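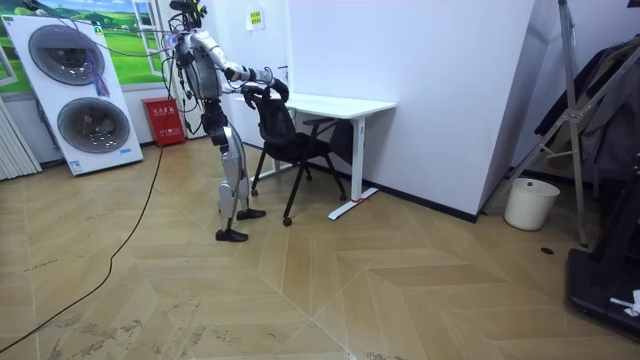

I promised my sister I would write something about the new job that she could read without ringing me up halfway through, so I have made a large pot of tea and I'm going to try. I have been at Tallside since November, and most of what I do all day is move a chair. I don't move it with my own hands, you understand. I stand with a controller in each fist and a headset pushing my fringe into my eyes, and the robot does what my arms do, more or less, and everything it feels and does gets saved so that later on it can have a go by itself.

When I say this to people at parties they nod kindly and ask about the dancing robots. I like the dancing ones too! But somebody has to teach them to pull a chair out from a desk, and for the moment that somebody is me.

Manaia Ruawai trained me, and she is the most patient person I have ever met. She had me spend my first morning moving chairs about in the kitchen, the ordinary way, and telling her out loud what I was doing. I felt a complete fool. I said "I take hold of it and pull," and she said "Take hold of it where?" and I had to go back and look. After that came "How hard?" and "What are your feet doing?" and by lunch I had found out that I lean back before I pull, that I lift a little without meaning to, and that I look at the place the chair is going and hardly at the chair at all. I have been sitting on chairs for the better part of fifty years and had never noticed any of it.

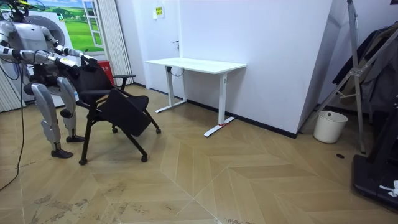

The leaning was the part I found hardest to pass on. With my own body I simply know when my weight is going too far, and somewhere in my heels there is a little alarm that goes off. Through the controllers there is no such thing. I get a faint buzz in the palms when the grip closes, and the rest I have to judge by eye, which is a bit like carrying a tray of drinks in oven gloves. In the first week I went at it far too quickly, the way you do when you're nervous, and Manaia would say "slower" in exactly the same tone every time, until I started hearing it while I was doing the washing-up.

We keep a log of every attempt in a program called Omalance, and each one gets a number and a mark of good, poor or bin. My number 101 is the first one I was proud of. I wrote it on a sticky note and put it on the fridge at home, where it puzzled the man who came about the boiler. The poor ones get kept as well, with a note of what went wrong, and Manaia reads mine with her glasses pushed up on her forehead and now and then laughs out loud (I have stopped asking which).

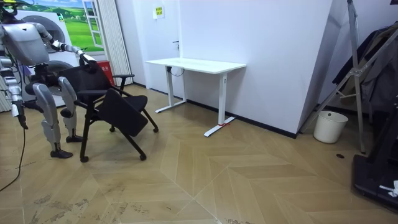 Chairs are a good deal more awkward than they look, and I have grown quite fond of this one for being such a nuisance. The castors want to go their own way, for a start, and each of them has its own opinion. It also has one of those fold-down writing tablets, the sort we used to balance our exam papers on, and I do have to remember it's there when I'm planning where everything is going to swing. I like to tip the chair back by the top of the backrest and bring it towards me, and on some goes I use a single hand for that and let the other arm just hang -- it's how I'd do it at home with a cup of tea in my spare hand, and Manaia wants the lazy ways in the log as well as the proper ones.

My arms ache in places I didn't know I had, by the way. The trick is to rest before you need to, and we stop every 9 goes for a stretch and a biscuit. I tend to hold my breath while I'm pulling, too, and then wonder why I've gone light-headed.

So that's the job, Jo. I'm on earlies next week, and Manaia says we may start on pushing the chair back in, which uses the feet quite differently. I've been practising in the kitchen, and the lino is suffering for it.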